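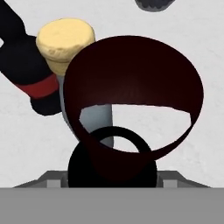

Ausgabe 77 · Seite 14

Stenska Robotik sucht Verstärkung: Softwareentwicklung für Greifplanung und Simulation (alle Geschlechter, Vollzeit oder Teilzeit)

Liebe Leserinnen und Leser, liebe Tüftlerinnen und Tüftler,

wer bei uns morgens den Rechner hochfährt, landet meistens zuerst in der Simulation. Eine dünne, gewölbte Schale in sehr dunklem Rot, links oben ein Armglied mit hellgelber Kappe, unten ein schwarzer Ring auf einem runden Sockel: So sehen die Aufgaben aus, über denen wir oft länger brüten, als uns lieb ist (und über denen schon mancher Kaffee kalt geworden ist). Wie kommt ein Greifer an ein Teil heran, das von einem anderen halb verdeckt wird? Welchen Weg nimmt der Arm, wenn nur ein schmaler Durchlass bleibt? Und woher weiß die Bahnplanung überhaupt, dass da eine Öffnung ist und keine Wand?

Wenn Sie bei solchen Fragen unwillkürlich nach Stift und Papier greifen, dann lesen Sie bitte weiter, wir würden uns nämlich sehr freuen!

Wir sind ein eher kleines Haus und entwickeln Steuerungs- und Planungssoftware für Roboterarme. Unser Planer heißt Vemon und ist über die Jahre ordentlich gewachsen, an manchen Stellen auch ein bisschen wild, das geben wir gern zu. Die Simulationsumgebung Dullcombe ist jünger und aufgeräumter. Darin lassen wir jede Änderung an Vemon gegen inzwischen nahezu 1.550 Testszenen laufen, bevor sie an einen echten Arm darf. Zu besetzen sind 2 Stellen, beide unbefristet und beide ab Juni.

Stelle A: Bewegungsplanung und Regelung
Sie arbeiten an der Kollisionsprüfung für dünnwandige und stark gekrümmte Körper, an der Glättung der Bahnen und an der Übergabe an den Regler. Der Kern ist in C++ geschrieben, drumherum liegt viel Python. Sie sollten sich in einer der beiden Sprachen zu Hause fühlen und vor der anderen keine Scheu haben. Kinematik sollte Ihnen vertraut sein, ob aus dem Studium, aus der Praxis oder aus eigener Bastelei.

Stelle B: Wahrnehmung und Werkzeuge
Hier geht es um die Lageschätzung von Teilen, die man nur zur Hälfte sieht, um künstlich erzeugte Kamerabilder und um all die kleinen Programme, mit denen wir Szenen bauen, abspielen und vergleichen. Der Szeneneditor braucht dringend jemanden, der ihn liebhat. Erfahrung mit Computergrafik oder Bildverarbeitung ist sehr willkommen, ein Abschluss in Informatik nicht zwingend.

Was wir Ihnen bieten können: ein festes Gehalt, über das wir schon im ersten Gespräch offen reden, Gleitzeit, 30-Stunden-Modelle auf Wunsch und eine Einarbeitung, bei der Sie wirklich fragen dürfen, auch dreimal dasselbe. Deutsch oder Englisch genügt, im Team wird ohnehin munter gemischt. Eine Rufbereitschaft gibt es nicht.

Schicken Sie uns bitte einen Lebenslauf und ein paar Zeilen darüber, woran Sie zuletzt gern gearbeitet haben. Ein Stück Code dazu wäre schön, es darf ruhig unfertig sein. Ein Foto brauchen wir nicht. Bewerbungen nimmt unser Personalbüro Shehu entgegen, schriftlich oder über das Formular auf unserer Stellenseite, Stichwort »Vemon A« oder »Vemon B«. Wer sich nicht entscheiden mag, schreibt einfach beides hin.

Eine Eingangsbestätigung bekommen Sie innerhalb weniger Tage, eine richtige Antwort nach spätestens drei Wochen.

Stand der Anzeige: 24. März 2020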